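Mendska Two-Arm Bench Cell
Enclosed workstation for bulky and awkward items

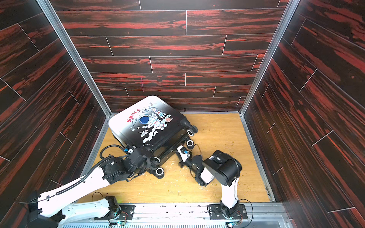 Bench cell with both arms on a hard-shell suitcase. Dark wood-grain walls, light wood-grain floor.

Overview
The Mendska bench cell is a three-walled work area with two arms mounted on one rail platform along the open side. It is sold to labs, repair shops and training centers that want to handle luggage, cartons, small furniture and similar goods without giving up a whole room. Aluminum posts join the walls at the back corners, and trim covers the bottom edges where the panels meet the floor.

Each arm ends in a parallel gripper. Both arms can reach the middle of the floor, so a large object can be held from two sides at once.

What is included
Two arms with parallel grippers
Rail platform with slots and bolt holes
Three wall panels and one floor panel, finish of your choice
Corner posts and trim
Cables for both arms
One set of spare gripper pads
Printed setup guide

Not included: computer, work table or stand, camera mounts, emergency stop pedal. These are listed on the accessories page. If you are replacing an older Mendska cell, your existing stand will fit.

Panel finishes
Panels come in dark streaked wood grain, pale honey wood grain, plain gray and matte white. You can mix finishes between walls and floor at no charge. Replacement panels are sold singly. Most customers replace the floor first, and we suggest putting one spare floor panel in the first order to save on freight.

Planning your space
Leave 20 inches clear on each side of the cell and enough room in front for a person to load it. The stand should be rated for 500 pounds. Check your door widths before ordering. The rail platform ships in one piece and cannot be taken apart on site.

Use a separate outlet for each arm. Valtteri Nieminen in our planning office will look over a floor sketch before you order, and a hand drawing with measurements is fine.

Budgeting
Quotes are good through the end of the month after they are issued. Freight is quoted separately. Besides the cell itself, plan for:

Gripper pads, $339 per set of four
Floor panel, one per year under daily use
Setup visit, one day, optional
Yearly service check, starting in the second year

Hazel Kowalczyk at Clirnorwood, who runs two of these cells, budgets roughly 100 hours of staff time for the first year, mainly for setup and changing over between jobs. Sites with no one trained on the arms should allow more.

Schools ordering on a fall budget should have paperwork to us by September.

Care
Brush or vacuum the floor at the end of each shift. Keep grit out of the rail slots. Wipe the panels with a damp cloth and do not use solvent on the wood-grain finishes. Turn off power to both arms before reaching into the cell.

Ordering
For quotes and lead times, ask for Anju Katiyar. For spare parts and panels, ask for Vlasta Hrubý and have your cell's serial number ready. Leased cells are handled through Talholm on two-year terms.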